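Notas para a palestra «O papel que ninguém pediu»
Encontro sobre embalagem e desperdício, 8 de setembro de 2023
Duração prevista: vinte e cinco minutos, mais perguntas

Abertura (não ler, falar)

Bom dia. Peço que pensem na última encomenda que receberam em casa. Não no que vinha lá dentro, que disso já se esqueceram. Pensem na caixa. Pensem na caixa dentro da caixa. E no metro e meio de papel amarrotado que protegia, com grande dedicação, um cabo de telemóvel.

(Esperar pelas gargalhadas. Se não vierem, seguir na mesma.)

Trabalhei dezasseis anos em embalagem, o que me dá autoridade para falar do assunto e culpa suficiente para o fazer em público. Uma parte desse papel fui eu que o especifiquei. As minhas desculpas.

Ponto 1: o vazio custa dinheiro

Contar o caso da Plalletti. Vendiam louça e velas, e tinham três tamanhos de caixa: grande, muito grande e mudança de casa. Uma vela pequena viajava na grande. O resto era papel.

Fizemos um ensaio com 1000 encomendas. Abrimos, medimos, pesámos, voltámos a fechar. O armazém detestou-nos. O resultado cabia numa frase: pagava-se transporte para levar ar a passear.

A solução foi acrescentar dois tamanhos de caixa mais pequenos. Só isto. Demorou até novembro a ser aprovada, porque foi preciso mudar uma prateleira de sítio e a prateleira tinha defensores.

Ponto 2: porque gostamos tanto de amarrotar

O papel amarrotado tem qualidades a sério, convém dizê-lo antes que alguém da sala se levante. Amortece bem, adapta-se a qualquer canto, vai para o ecoponto azul se não tiver fita agarrada. E tem ar de boa consciência. O mesmo cliente que se indigna com uma bolha de plástico aceita de bom grado uma resma inteira, desde que venha castanha.

Dizer devagar: castanho não quer dizer reciclado. Há papel castanho de fibra virgem e há papel branco reciclado. A cor é, em boa parte, uma escolha de guarda-roupa.
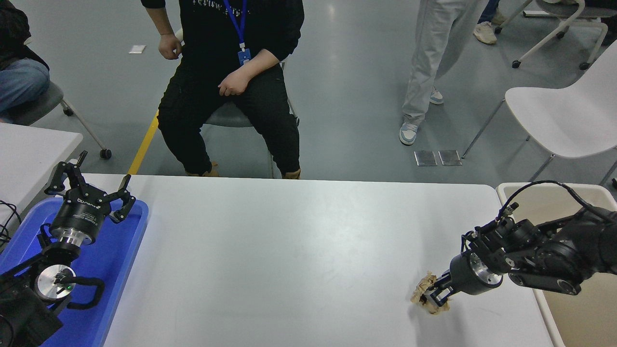

Um pedaço pequeno, castanho e amarrotado, sobre mesa branca.

Deixar o diapositivo enquanto se pergunta à sala: quanto deste material é preciso para segurar um frasco? Aceitar respostas. Costumam ser todas exageradas, e as dos profissionais são as piores.

A resposta honesta é «depende do frasco», mas quem paga bilhete merece melhor. Digam antes que o frasco não deve mexer quando se abana a caixa. Se não mexe, parem de enfiar papel. Já vi gente continuar por simpatia.

Ponto 3: o teste da queda e outras violências

Na Sernmont deixávamos cair caixas de uma altura combinada, sobre um canto, uma aresta e uma face. É um trabalho estranhamente repousante. Aprendi ali que a maioria das quebras vinha de objetos encostados à parede da caixa, com o enchimento todo amontoado em cima, onde não fazia falta nenhuma.

Moral prática: papel primeiro no fundo, depois dos lados, e em cima apenas o bastante para fechar sem folga. Parece receita de lasanha. A sala vai reparar, por isso mais vale dizê-lo.

(Se houver tempo: a história das 3000 canecas que chegaram inteiras, todas com a asa para o lado errado da fotografia do catálogo. Se não houver, saltar sem pena.)

Ponto 4: o que fazer com o papel que já cá está

Reutilizar, claro. Alisar papel amarrotado com a mão é um passatempo subestimado e serve para forrar gavetas, embrulhar loiça em mudanças, acender a lareira dos cunhados. Em loja, o método Gornivix: uma caixa à porta, os clientes deixam lá o enchimento das encomendas, a loja usa-o nas suas. Na primeira semana receberam mais de 100 sacos. Na segunda pediram, com muita delicadeza, que as pessoas abrandassem.

Atenção à pergunta sobre compostagem. Vem sempre. Sim, papel simples, sem tinta brilhante nem fita, rasgado em bocados. Não, a etiqueta de envio não. Não, também não se for só uma.

Fecho

Voltar à encomenda do início. Pedir que, na próxima, guardem o papel todo e o ponham ao lado do objeto que vinha protegido. Se o monte for maior do que o objeto, escrevam ao vendedor. Eu escrevi à Rathore por causa de uma borracha. Responderam por carta, num envelope almofadado.

Perguntas. Levar água.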